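Lockwood Opens Orders for Jelerex Gripper Kit

GRELLVILLE, November – Lockwood has begun taking orders for the Jelerex, a multi-fingered gripper kit with a camera at the wrist. The kit sells for $3,895 and includes eight hours of remote setup support.

The company is offering the kit to repair shops, colleges and small plants. "Our customers asked for a hand that can work overhead and in tight places," said Elsie Yeoman, director of sales. Overhead reach is among the tasks covered in the product guide, with a black cylinder held to the underside of a wooden board by silver duct tape.
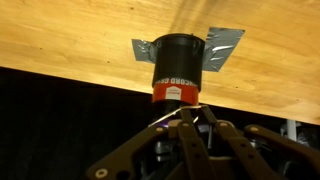 Availability and Service

The first production run is limited to 400 kits, of which 152 have been reserved. Mamomero will handle shipping and returns. Replacement finger links and fasteners may be ordered separately.

Anil Chettiar, who manages customer service at Lockwood, said buyers may return an unused kit for a full refund. Requests for a demonstration should be sent to the Grellville office, attention Eun-ji Seo.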